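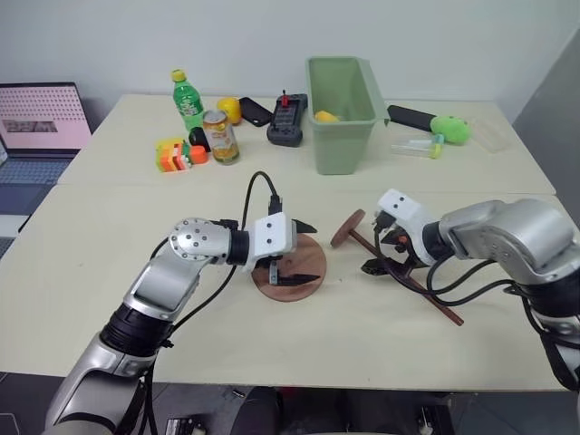

Trying two grippers on the same everyday objects is the fairest way to learn what each one does well, according to Virgil Vasiliu, and it makes for a lively Friday too.

Serkgate is very pleased to share that its August comparison of the Onu and Dellska gripper fingers is now under way at Wimar, with 829 tries planned across 6 weeks and a good deal of friendly debate over which pair will handle thin, round handles best. 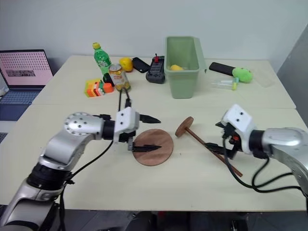
Virgil Vasiliu

Both sets run from one controller, so the results can be read side by side, and we would dearly love to hear from workshops and schools that want the full tables when they come out!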